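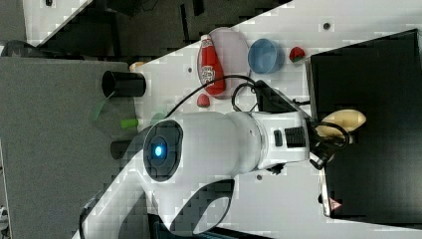

The big white arm at its table, blue joint light on, with the ketchup on its plate.

The first thing I'm shown when I walk into Zamura's test room is where not to stand. It's a strip of floor along one side of the table, and the engineer who runs the place steps over it without looking down, the way you'd skip a squeaky stair in your own house. "I still don't love that side," she says, and then she goes off to make tea, which gives me a minute with the toy food.

I'd come to talk about what happened in January. If you read the short incident note Zamura put on its website, you'll know the outline: an arm that was supposed to be setting out play food dropped lower than it should have, pushed against the tabletop and kept pushing. No one was hurt. The note ran to four paragraphs and I thought there had to be more to it than that (there was, and it took us two pots of tea).

The project is called Fumum. The idea is to teach arms to tidy up and lay out a kitchen, using the sort of light plastic things you'd find in a preschool. Put the strawberry in the bowl, move the ketchup off the plate, that kind of job. They'd been at it for months by then and had got through 322 runs without anything worse than a fruit on the floor.

"You get comfortable," she says. "It's toys! You're watching a robot pick up a pretend banana. Your brain does not file that under heavy machinery."

So what went wrong? She'd spent the morning swapping a cable near the wrist, and to do that she had taken off the tool at the end of the arm and put it back on. The arm has to be told how long its tool is and how much it weighs. There was a saved setting for that, and somebody had loaded the one for an older, shorter tool.

"It was me," she adds, before I can ask. "The note says 'an operator'. I was the operator."

The difference was 138 millimetres. That's about the length of a pen, and it meant that every time the arm believed its fingertips were hovering nicely over the table, they were in fact trying to be underneath it. The first few moves happened to be high ones, over the top of everything, so nothing looked odd. Then it went down for a piece of fruit.

"There was a crunch, but a small one," she tells me. "Like stepping on a biscuit. I thought it had cracked the toy. Then I saw the table was bending."

I asked why the thing didn't just stop. I'd always assumed these arms were built to feel a bump and freeze, and she says they are, and that it did feel something. But the force limit had been raised a few weeks earlier so the arm could work a stiff drawer in another test, and the limit had never been put back. By the time it tripped, the log showed 568 newtons.

"People ask me if that's a lot," she says. "Put your hand under it and find out. No, don't! But yes, it's a lot."

Her own hand had been on the table about a minute before. She was straightening a plate between runs, which everybody did, all the time, without stopping the arm properly first. She tells me this quite flatly, looking at her mug.

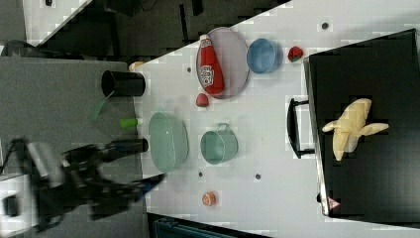

We talk for a while about that habit of reaching in, and she reckons it was the real fault, more than the wrong setting or the force limit. The runs are short, and things roll. You nudge a tomato back to its spot, you stand something up again, and pretty soon you've got a rhythm going with a machine that has no idea you're there. The stop button was within reach the whole time. She'd just never thought of a plastic fruit as a reason to press it.

The supplier, Bjarnason, sent someone out two days later to check the joints. The arm was fine, a bit annoyingly. The table was not, and the tool had to be replaced. What took longer was going back through the old runs to see how close they'd come before, and they found four where a person's arm was inside the working area while the robot was moving. Two of those were hers.

"I watched them with the sound off," she says. "I don't know why. I just didn't want to hear us chatting."

These days the tool setting gets checked with a slow touch test at the start of every session. The arm comes down at a crawl onto a foam block, and if the number on the screen and the height of the block don't agree, no one goes any further. The force limit is now tied to the task and goes back to low by itself. And before any hand goes over the table, the arm is stopped and someone says "stopped" out loud, which feels silly for a week and then you start doing it at home with the blender.

It's slower, she admits. They used to manage up to 40 per cent more in an afternoon, or that's her guess, and there was some grumbling from the newer people who hadn't heard the crunch.

I asked if she'd kept anything from that day. She pulled open a desk drawer and took out a plastic orange, squashed nearly flat along one side, and let me hold it. It was harder than I'd expected. Then it was time for the afternoon session, so she put it back in the drawer, and I went and stood on the side of the room she told me to.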